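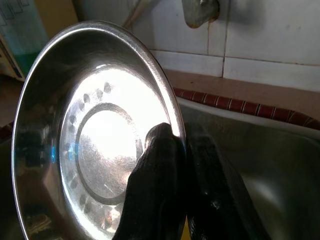
From: Yeshi Worku
To: kitchens-and-canteens list
Date: 24/06/2019
Subject: Re: Re: arm at the sink, what happens to the wash-up shift?

Hello all,

Jemal asked (his message is quoted at the bottom) whether the arm at Wastdale has put anyone out of a job and whether the staff hate it. I work the wash-up there three days out of five so I'll have a go at both, and sorry for the length, I've been wanting to write this up for a while!

Short answers first. No, no one has gone. And no, we don't hate it, though two of us were pretty grumpy in October when the first one came and kept stopping dead with a plate in its fingers while we queued behind it.

> How much of the wash does it really do?

The plates. We use the round steel ones with the ridge in the base, and it picks them up by the rim, one finger in front and one behind, and tilts them under the tap. The fingers are padded, so you don't get that screech of metal on metal that used to go right through my teeth. It's slower than me on a single plate, and I'm a bit proud of that, but it goes at the same pace at the end of lunch as at the start, and I certainly don't. Last month the counter on the Vevton software said 3955 plates. Before that we only ever guessed, and the guess in the staff room was way lower, so at least now we know why our hands hurt.

Cups, ladles and the big pots are still ours. So is anything with burnt rice on it. It can't tell burnt rice from a shadow, and steel plates are horrible for it anyway, all glare and reflections. If the light is on straight above the basin it sees a big white patch and can miss a smear that any of us would spot from the door. We've got into the habit of running a thumb round the ridge and the little dimples on every plate before it goes back on the shelf. That thumb check is now somebody's job for the shift, and it was nobody's job before, so make sure it goes on your rota and gets proper time. We didn't do that at first and it was squeezed in between other things, badly.

> What do the people do with the time?

This is the part I get excited about. There are 6 of us across the two shifts and we used to draw lots for the sink, because whoever got it stood there the whole shift with wet sleeves and talked to the wall tiles. Now the longest anyone stands there is one pot session. I've gone over to prep in the mornings and I'm learning the bread, which I'd asked for twice and never got because I couldn't be spared. Two others do serving, and one of them says she'd never seen the people who ate off those plates until this year.

Now the less rosy bit, because Jemal would only ask. It's made the work more broken up. You get called over when it stops, you clear whatever it was, you go back to your onions and you've lost your place. Some days that's twice, some days it's all through lunch. If you like to get your head down and finish a thing, you'll find it annoying, and one colleague who did like the sink (she had her radio and was left in peace) feels she's lost something. We've kept her the pots and she still has the radio. I don't think that fully makes up for it, and I wouldn't want anyone on here telling their managers that everybody was pleased.

Also, ask about pay before it arrives. Ours stayed the same, but it took three meetings to get it written down that clearing the arm and doing the thumb check count as skilled tasks. It should have been one meeting, held before the thing was bolted in.

> Would you go back?

Not for the plates! My wrists have stopped waking me up at night. Come and see it if you're near, any weekday after lunch is good, and bring an apron because you'll end up on pots with me.

I've got our rota from before and after as a plain spreadsheet. Write to me off list if you want it.

Yeshi

On the list, Jemal wrote:

> Hi everyone,
>
> We've been told that Jostow, our main site, is looking at putting an
> arm on the wash-up next year. The budget in the note we got was 4000
> for fitting alone, and there wasn't a word about the people on the
> shift. I know Wastdale has had one for a while.
>
> How much of the wash does it really do? What do the people do with
> the time? Has anyone lost hours over it, and do the staff hate it?
> Would you go back?
>
> I'd much prefer to hear from someone who stands at the sink than
> from another brochure.
>
> Thanks,
> Jemal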